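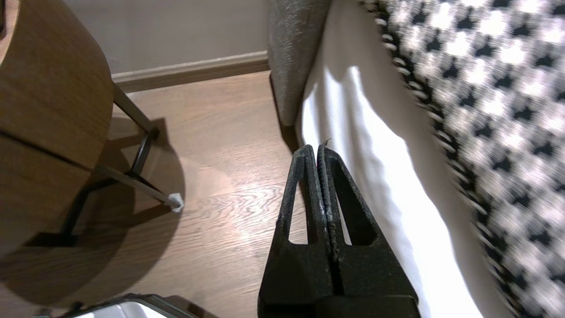
The Bedside Surface in Guest Accommodation
Project report, Module 3
Submitted by Wayne Cropper and Sandra Rowbotham
Supervisor: Carol Fairclough
Tue 12 March

1. Purpose of the project

The project was set by Liltness House, a small residential training centre, which intends to refurnish its guest rooms in June. The centre asked for advice on whether the round side tables should be kept, and on what should be placed on them. The report deals with the table, the telephone and the small items supplied to guests. Beds, lighting and window furnishings were outside the terms of reference.

2. Method

The centre made available 231 comment cards left by guests. These were read in full and sorted by subject. Of these, 186 contained a remark on the bedside area, and it is on these that the greater part of this report is based. Both authors also spent time in a guest room trying out different arrangements of the table top. Howard Lightfoot of the centre's front desk was interviewed on the use of the telephone.

3. Use of the table top

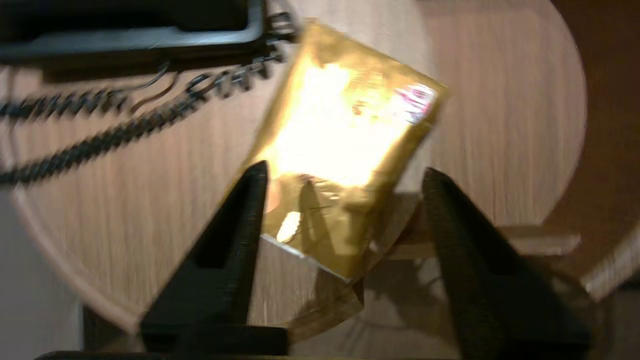

Guests expect to put down a book, a glass and a mobile telephone within reach of the pillow. The comment cards show that many find the surface too small for this, although the tables are of a fair size. In our view the difficulty lies in how the top is shared out. Where a coiled cord is allowed to loop across the left half of the table, even an item as small as a foil packet has to be found a place on what is left. The circular shape adds to the problem, as things set down near the rim are easily knocked when a guest reaches for the handset. We tried placing the supplied items in a shallow tray and found that this kept them together, but the tray itself took up room and would need to be lifted each time the table was wiped.

4. The telephone

The centre regards a fixed telephone in each room as necessary for contact with the front desk at night. Guests were divided. A number of cards described it as reassuring, while others asked for it to be taken away.

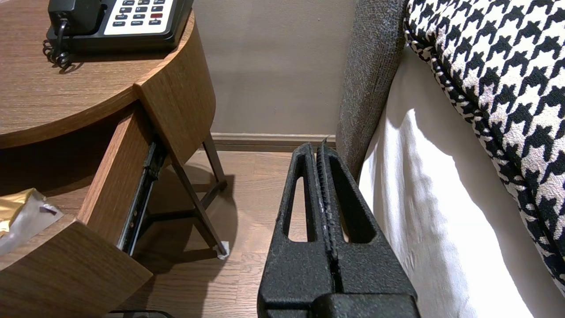 Howard Lightfoot told us that he would be sorry to see the telephones go, and that in his experience guests who say they never use one are glad of it when they need a spare key at midnight. He added that "most of them only want the one button for the desk", and that a plainer model would serve as well. He had no objection to the telephone being moved to the wall, provided it could still be reached from the bed.

We accept this point. A simpler telephone should be considered when the present ones come to be replaced, but replacement for its own sake is not recommended.

5. Position of the table and management of cords

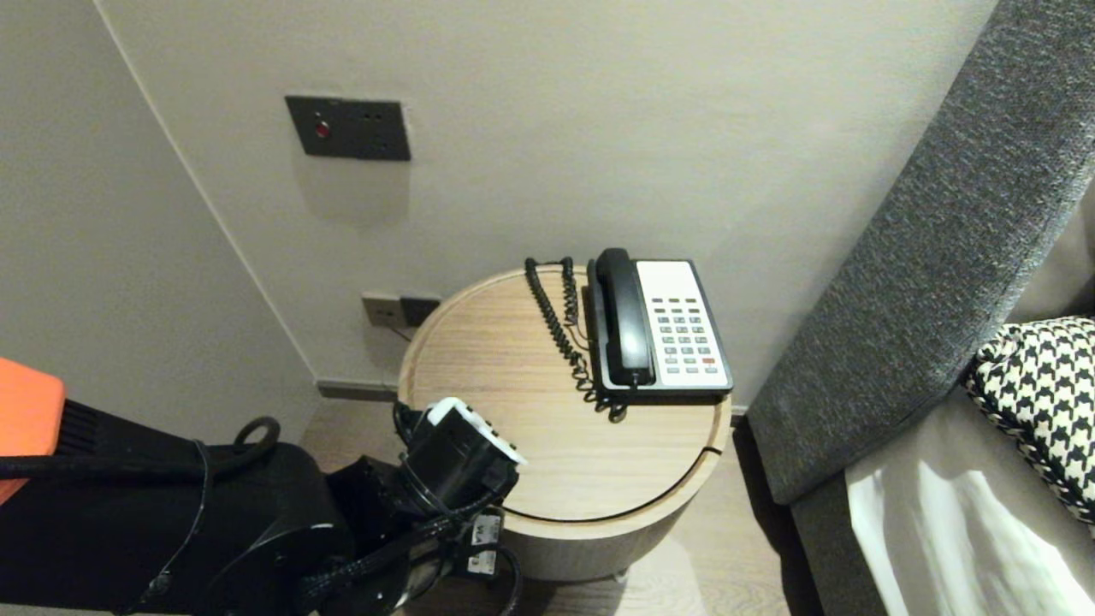

The place of a bedside table is usually decided by the sockets, and the guest's convenience comes second. This was the case in the room we studied. The table stands in the corner against a pale grey wall, with a beige socket plate and a dark grey one side by side just behind its rim, and the line cord runs along the rear edge towards them. That part of the arrangement is tidy and should be kept. The handset cord is less satisfactory - it crosses the top and hangs down over the front, where a sleeve or a vacuum cleaner hose may catch it. Turning the telephone would alter the path of the cord at no expense. A shorter cord would be better still.

6. Recommendations

6.1 The round tables should be retained.
6.2 The telephone should be set towards the back of the table, with the handset cord kept off the front edge.
6.3 Supplied items should be reduced to those guests have asked for in the comment cards, and placed together on one side of the top.
6.4 A wall-mounted telephone should be tried in 2 rooms before any wider change is made.

7. Limits of the work

The comment cards were not dated, and it was not possible to separate short stays from long ones. Costs were not obtained for the wall-mounted telephone. The authors wish to thank Carol Fairclough for her comments on the first draft, in particular on section 5.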